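How Do You Teach a Robot to Pick Up a Tomato?

Have you ever tried to explain to somebody how to tie a shoe, using only words? I have, and it went badly. I kept saying "no, the other loop" until I gave up and just showed them. Showing works better than telling for a lot of things, and it works better for robots too.

I help train a kitchen robot program called Grokine. My part of the job is collecting examples. An example is one complete try at a task, saved from start to finish, so the computer can study it later. If the task is "pick up the tomato," one example is one pickup. We save what the robot's camera sees and how the robot moves, both at the same time.

Why can't I just type in some rules?

Well, you could try! You might write: move the hand forward, close the fingers, lift. That's fine if the tomato is always in the very same spot. Then somebody moves it over by the width of your thumb and the fingers close on air. You'd need a new rule for that, and another one for a tomato lying on its side, and another for a tomato next to a spoon. I'd be typing until I was very old.

So we let the computer find the pattern by itself. It looks at lots of examples and starts to connect things: when the camera sees this, the hand should move like that. People call this a learning system.

A kitchen that isn't there

A real tomato can only be dropped so many times before it turns into sauce. That's one reason a lot of my examples come from a simulation, a kitchen drawn by a computer, kind of like a video game. I steer the robot with a controller that has 2 little sticks and a squeeze button, and I get to practice as much as I want. We named our pretend kitchen Prenedus. (I voted for Tomato Town and lost.)

My favorite view is the one from down by the robot's hand, which we call the gripper. Small things look enormous from there. A tomato can fill up so much of the picture that a spoon on the counter seems like it came out of a dollhouse, and the leafy green star on top of the tomato looks big enough to wear as a hat. The learning system has to get used to seeing the world that way.

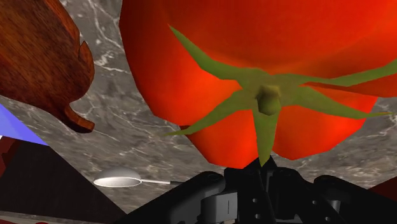
What makes a good example?

Different is good. If I did the same pickup 67 times with everything in the same place, the computer would get great at that one pickup and be lost with any other. So I change things. The tomato starts somewhere new, or I come at it from the other side.

Smooth is good too. When my hand shakes on the controller, the robot shakes, and the computer may think shaking is part of the job! My very first batch was so wobbly that the team named it Jerkix. We threw it out.

Try it at home

Ask a friend to close their eyes and hold out one hand. Guide that hand slowly to an orange on the table and help them grab it. Do it 4 times, with the orange in a new place each time. Then let them open their eyes and try it alone, using just two fingers. Which grab felt the steadiest?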